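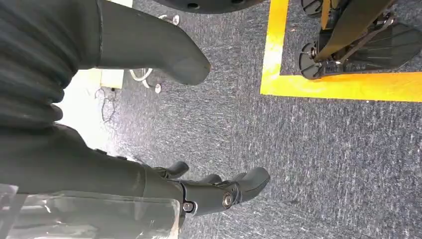 장거리 승마 수의 검사의 실제: 게비에르 승마협회 뮈제이엔 에렌 수의위원 인터뷰

게비에르(Gevier) 승마협회는 올해부터 몬토야(Montoya) 코스에서 열리는 모든 장거리 승마 행사에 중간 수의 검사를 의무화하였다. 종전에는 출발 전과 완주 후에만 검사를 실시하고 중간 지점의 확인은 기승자의 판단에 맡겨 왔다. 협회 소식지 편집부는 제도 도입을 총괄한 뮈제이엔 에렌(Müzeyyen Eren) 수의위원을 협회 사무국에서 만나 검사 절차와 기승자가 준비해야 할 사항을 들었다. 대담 후반에는 코스 관리를 맡고 있는 파디 나사르(Fadi Nassar) 운영위원이 동석하였다.

에렌 위원은 먼저 제도의 취지에 대한 오해를 바로잡고자 하였다. 공고가 나간 뒤 협회에는 초보 참가자의 문턱이 높아지는 것이 아니냐는 문의가 적지 않게 접수되었다고 한다.

"검사관이 말을 탈락시키려고 서 있다고 생각하시는 분들이 계십니다. 저희가 하는 일은 말이 다음 구간을 갈 수 있는 상태인지 확인하고, 그 결과를 기승자에게 알려 드리는 것입니다. 처음 나오시는 분일수록 중간에 한 번 설명을 듣는 편이 편하실 겁니다."

검사의 중심은 심박수이다. 협회가 정한 통과 기준은 분당 64회이며, 기승자는 말이 이 수치 이하로 회복되었다고 판단할 때 검사 구역에 들어가면 된다. 도착 즉시 입장할 필요는 없다. 에렌 위원은 이 점을 거듭 강조하였다.

"도착 순서가 앞섰다고 바로 들어오셨다가 수치가 높게 나와 다시 기다리시는 경우가 많습니다. 재검사 기회는 한 번뿐입니다. 안장을 내리고 그늘에서 천천히 걷게 하신 다음 들어오셔도 늦지 않습니다. 평소 훈련 때 자기 말이 회복하는 데 얼마나 걸리는지 적어 두신 분은 현장에서 서두르지 않으십니다."

심박수 측정이 끝나면 탈수 여부, 점막의 색, 장음, 등과 복대 부위의 상처를 차례로 살핀다. 마지막으로 평지에서 속보를 시켜 보행 상태를 확인한다. 속보 검사는 기승자 또는 등록된 보조자가 고삐를 잡고 말과 함께 달리는 방식이며, 이때 고삐를 짧게 당겨 잡으면 머리의 움직임을 판별하기 어려워 다시 하도록 요청받을 수 있다.

"손으로 끌 때 속보가 나오지 않는 말이 의외로 많습니다. 등에 타면 잘 가는데 옆에서 같이 뛰자고 하면 멈춰 섭니다. 그러면 저는 걸음을 볼 수가 없고, 말은 뒤에서 재촉을 받으니 긴장합니다. 마방에서 방목장으로 데려가실 때 몇 걸음씩만 연습하셔도 충분히 나아집니다."

탈수 확인에 관해서는 구체적인 당부가 이어졌다. 목덜미 피부를 가볍게 집었다가 놓는 방법은 널리 알려져 있으나, 말의 나이와 체형에 따라 결과가 달라진다는 것이 에렌 위원의 설명이다. 위원은 출발 전날 마방에서 편안한 상태일 때 같은 부위를 미리 확인해 둘 것을 권하였다. 잇몸을 눌렀다가 떼어 색이 돌아오는 시간을 보는 방법도 마찬가지로 평상시의 값을 알고 있어야 의미가 있다고 하였다.

물을 마시지 않는 말에 대해서도 질문하였다. 낯선 장소의 물통을 꺼리는 말은 매 행사마다 나온다.

"집에서 쓰던 물통을 가져오시는 것이 가장 간단합니다. 불린 사료를 묽게 해서 주셔도 좋습니다. 전해질은 물을 충분히 마시는 말에게 주는 것이 원칙입니다. 물을 안 마신다고 전해질부터 먹이시는 분이 계신데, 그 순서는 권하지 않습니다. 용량은 담당 수의사와 미리 상의하십시오."

제도 도입의 계기를 묻자 에렌 위원은 스쿠콘(Skukon)이라는 말의 이야기를 꺼냈다. 스쿠콘은 올해 19세가 된 거세마로, 몬토야 코스를 가장 많이 완주한 말 가운데 하나이다. 지난해 봄 행사에서 스쿠콘은 평소와 다름없이 출발하였으나 중간 휴식 지점에서 건초를 먹지 않았고, 마주가 스스로 기권을 신청하였다. 검사 결과 장음이 현저히 줄어 있었으며 현장에서 처치를 받은 뒤 당일 저녁에 귀가하였다.

"마주께서 오래 함께하신 분이라 알아차리셨습니다. 겉으로는 눈도 맑고 걸음도 좋았습니다. 그 말을 몇 달 타신 분이었다면 그냥 출발하셨을 수도 있습니다. 그날 위원들 사이에서 중간 검사를 권장 사항으로 둘 일인지 다시 논의해 보자는 말이 나왔습니다."

스쿠콘은 이후 충분한 휴양을 거쳐 현재는 단거리 산책 위주로 활동하고 있다. 고령마의 참가 제한을 검토하고 있느냐는 질문에 에렌 위원은 나이만으로 제한을 둘 계획은 없다고 답하였다. 다만 고령마의 경우 출발 전 검사에서 관절 굴요 상태를 조금 더 자세히 보고, 기승자와 예정 속도를 상의할 것이라고 덧붙였다.

이어 동석한 나사르 운영위원은 검사 지점의 위치를 설명하였다. 새 검사 지점은 헬리아(Hellia) 목장의 북쪽 초지에 마련되었다. 출발지에서 이곳까지의 누적 오르막은 300미터이며, 마지막 경사를 내려온 뒤 평탄한 길이 이어진다.

"처음에는 언덕 위 주차장을 후보로 두었습니다. 차량 접근은 그쪽이 낫습니다. 그런데 바닥이 자갈이라 속보 검사를 하기에 적당하지 않았고, 오르막 직후라 심박수가 떨어지는 데 시간이 더 걸립니다. 헬리아 쪽은 나무 그늘이 있고 개울물을 끌어 쓸 수 있어서 위원 전원이 찬성하였습니다."

목장 측과의 협의에서 가장 오래 걸린 사안은 울타리였다고 한다. 헬리아 목장은 초지 동쪽에서 암말과 망아지를 방목하고 있어, 참가마와 방목마가 서로 접촉하지 않도록 행사일에 임시 전기 울타리를 한 겹 더 설치하기로 하였다. 설치 길이는 거의 200미터에 이른다. 나사르 위원은 참가자에게 이 울타리에 말을 매거나 장비를 걸지 말 것을 요청하였다.

내리막 구간에 관한 안내도 있었다. 검사 지점 직전의 경사로는 비가 온 뒤 점토층이 드러나 미끄러운 편이다. 운영위원회는 1월에 배수로를 정비하고 가장자리에 마사토를 보충하였으나, 그늘진 쪽은 여전히 마르는 속도가 느리다.

"내려서 걸으셔도 순위나 기록에 불이익이 없습니다. 규정에 기승자가 말에서 내려 이동하는 것을 금지하는 조항은 없습니다. 앞 말과는 말 두 마리 길이 이상 간격을 두시고, 뒤에서 오는 분이 급하다고 해서 길 가장자리로 말을 몰지 마십시오. 비켜설 수 있는 곳은 코스 지도에 표시해 두었습니다."

편자에 관한 질문에는 두 위원의 의견이 다소 갈렸다. 나사르 위원은 몬토야 코스의 돌길 구간을 고려하면 앞발에 최소한 편자나 발굽 부츠를 착용하는 것이 안전하다는 입장이다. 에렌 위원은 맨발로 꾸준히 관리된 말이라면 돌길에서도 무리가 없는 사례를 여러 번 보았다고 하였다. 두 위원 모두 행사 직전에 새로 장제하는 것은 피하라고 조언하였으며, 부츠를 사용할 경우에는 사전에 같은 거리만큼 착용해 보고 발굽뼈 위쪽 피부가 쓸리지 않는지 확인하도록 당부하였다.

기승자의 복장과 장비에 관한 규정은 종전과 같다. 승마용 안전모는 말에 오르는 시점부터 내릴 때까지 착용하여야 하며, 등자는 발이 빠질 수 있는 폭이어야 한다. 재갈 없는 굴레의 사용도 계속 허용된다. 다만 검사 구역 안에서는 모든 말에게 굴레 또는 튼튼한 마방굴레를 씌워야 한다.

보조자의 역할에 대해서는 새로운 내용이 있다. 보조자는 행사 당일 접수처에서 이름을 등록하고 완장을 받아야 검사 구역에 출입할 수 있다. 한 명이 여러 참가자를 보조하는 것도 가능하나, 검사 시각이 겹칠 경우 순서를 미루어 주지는 않는다. 보조자 없이 참가하는 기승자를 위하여 협회는 물통과 스펀지를 검사 지점에 비치한다.

탈락 판정에 이의가 있는 경우의 절차를 묻자 에렌 위원은 보행 이상에 관한 판정은 검사관 세 명의 비공개 투표로 결정되며, 결과가 나온 뒤에는 번복되지 않는다고 설명하였다. 심박수 기준 미달에 대해서도 재검사 이후의 이의는 받지 않는다. 그 대신 탈락한 말의 기승자에게는 검사표 사본이 제공되고, 원하는 경우 담당 검사관과 면담할 수 있다.

"속상하신 마음은 이해합니다. 저도 기승자로 나갔다가 보행 검사에서 떨어져 본 적이 있습니다. 그날은 납득이 안 되었는데 이튿날 아침에 보니 왼쪽 앞발에 열감이 있었습니다. 검사표를 집에 가져가셔서 며칠 지켜보시고 담당 수의사께도 보여 드리십시오."

탈락한 말의 수송은 협회가 지원한다. 헬리아 목장 입구에 수송차가 대기하며, 자가 트레일러를 이용하려는 참가자는 출발 전에 차량을 목장 쪽으로 옮겨 둘 수 있다. 다만 목장 진입로는 교행이 어려우므로 오전 8시 이후에는 운영위원의 안내에 따라 이동하여야 한다.

검사표 양식과 코스 지도는 협회 사무국에서 배부한다. 처음 참가하는 회원을 위한 속보 검사 연습은 사무국 옆 마장에서 진행되며, 말을 동반하지 않고 참관하는 것도 가능하다. 참관을 원하는 회원은 사무국에 미리 연락하면 된다.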